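Home | News | Events | Press | Contact

Cellgate to open Brosden workshop for robot gripper demonstrations

Visitors can follow the work in simulation and on the bench this December

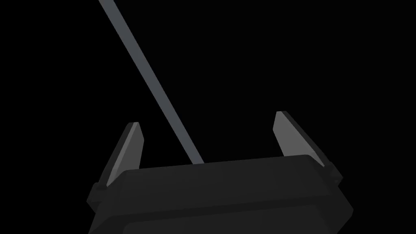 What visitors will see

Cellgate will open its Brosden workshop to the public on a Friday in December. Doors open at 10am and the last demonstration starts at 4pm.

The day centres on Zalia, the company's software for testing two-finger grippers in simulation. Staff will run gripper models on a large screen, open and close the fingers, and change the approach angle at visitors' request. The same moves will then be repeated on a bench arm in the next room.

Each session lasts 45 minutes, including time for questions. There are 72 places across the day, and two sessions are set aside for school and college groups.

Jae-hoon Won, who leads the Zalia team, said: "A lot of our week is spent looking at a gripper on a dark screen and working out why it missed. We'd like people to see that part as well as the finished arm. Bring awkward questions."

Maeng, which supplies fingertips for the bench arm, will have a table in the entrance hall with parts to handle.

Booking and access

Entry is free but places must be booked through the Events page. The workshop is on the ground floor with step-free access from the car park. Children under 17 must come with an adult. Bags can be left at reception. Tea and coffee will be served from 10am.

Press wishing to attend should contact the Cellgate office in Brosden.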